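Lula: Memorial Plaques and University Commemoration

Lula is a small text collection on how universities remember their graduates and teachers. It holds 533 records, each covering one plaque, bust, named lecture hall or similar marker on a campus. Fidelina Cuadros started it at Nalitz while cataloging correspondence about the Giraldo plaque, and the first release went out in July.

What is in a record

Each record has 7 fields: id, honoree, role, marker_type, inscription, language and source_note. Inscriptions are typed as they appear in the source, with line breaks shown by a slash. Old spellings are kept. If a source gives only part of an inscription, the missing part is marked with three dots in square brackets. 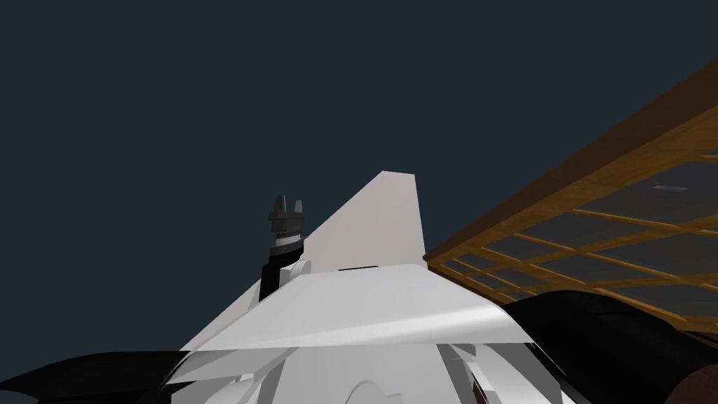 The role field says what the person was to the university – student, graduate, teacher, rector or donor. A person can have more than one role, separated by semicolons. Markers that were proposed but never put up are included, with "proposed" in marker_type.

Files

records.csv – the full collection, UTF-8
sources.txt – books, letters and newsletters used
changes.txt – corrections by version

Languages

Inscriptions come in 6 languages. English translations are given for 2 of them, Spanish and Polish, in a separate column file named translations.csv. The rest are untranslated for now.

Known problems

Dates inside inscriptions have not been checked against other sources. Some honorees appear under two spellings, mostly in records taken over from the older Himance list. Engineering schools are heavily represented and art schools hardly at all.

Corrections go to Fidelina Cuadros. Please include the record id and a copy of the source page.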